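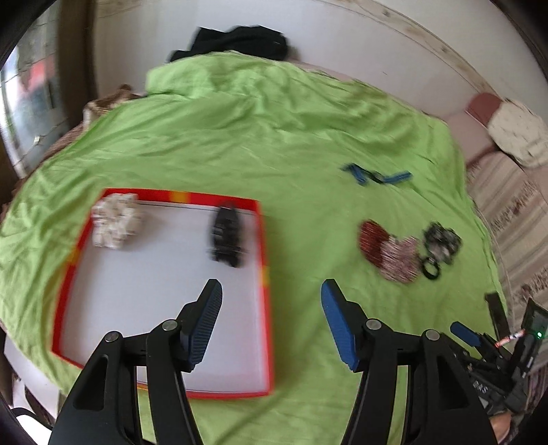
Home Reviews Bedding Mattresses Small Appliances Contact

Miven Everyday Sheet Set, Queen - Review

I bought the Miven Everyday set in January to replace a pair of flannel sets that had gone thin in the middle. It was $148 for the queen, which includes a flat sheet, a fitted sheet and two pillowcases. That is more than I normally pay. I have now had it on the bed for most of five months, trading off with an older Tosora set on wash days, and I have a fair idea of where the money went.

The Miven is cotton percale. If you have only slept on sateen or microfiber, percale takes getting used to. It has a dry, crisp feel, a little like a dress shirt, and it makes some noise for the first few washes. My wife disliked it for the first week and asked for the Tosora back. By the fourth wash it had softened enough that she stopped mentioning it. It never gets silky, and if silky is what you want you should stop reading and buy sateen.

Fit

Our mattress is a Bilgin hybrid, 12 inches deep, with a thin topper. The fitted sheet goes on without a fight and has enough extra fabric to tuck well under the corners. The elastic runs all the way around, not only at the corners, and it has not gone slack so far. One corner has a small tag that says "top or bottom." I would have liked a second tag on the opposite corner, but it does save some turning around in the dark.

The flat sheet is cut generous. It hangs evenly on both sides and there is plenty to fold under at the foot. After washing it lost a bit of length, maybe an inch and a half, and has held there.

The pillowcases are the weak part. They are the envelope kind, with a flap that is supposed to hold the pillow in. The flap is too short. With a standard pillow it works, but with the fatter Plurus pillows we use, the end pushes out by morning. I ended up using two old pillowcases that do not match, and I doubt I am the only one.

Heat

We keep the bedroom at 66 in winter and closer to 75 in summer. I sleep warm. In January the sheets were cold to get into, and I added a blanket on top. Once the weather turned they were better than anything else we own. I woke up sweaty far less than I did with the Tosora set, which is a cotton and polyester blend.

Washing and drying

The care label says warm wash, tumble dry low. I follow that most of the time. The color has kept up well and there is no pilling, even at the foot of the bed where the dog sleeps. Drying takes longer than you would expect from a fabric this light - the flat sheet likes to roll itself up around everything else, and I usually have to stop the dryer once and pull it apart.

Wrinkles are the real complaint. Percale wrinkles, all of it does, and this one wrinkles more than most. If you take it out of the dryer right away and put it on the bed while it is still warm, it looks decent. Leave it in the basket for an hour and it will look slept in before you get to it. I do not iron sheets and am not going to start.

My neighbor Cosmin Surdu has the same set in king and hangs his on a line. He gets fewer wrinkles than I do, though his are stiffer to the touch.

Durability

Too early to say much. The hems are straight and double stitched. I found one loose thread on the flat sheet out of the package and clipped it, and it has not run. The fabric over the shoulder area, where my last two sets wore out first, shows no thinning when I hold it up to a window.

Ordering

The box came in six days. Miven ships the set in a drawstring bag made of the same cloth, handy for storing the spare set. Returns are free for 30 nights, and they will take the sheets back washed. I did email them about the pillowcase flaps and got a polite answer on Thursday of that week saying they would pass it along.

Rating: 4 out of 5

Good: cool in warm weather, deep fitted sheet, color holds

Bad: pillowcase flaps too short, wrinkles easily, price

I would buy the fitted and flat sheets again if they sold them separately. At the moment they do not.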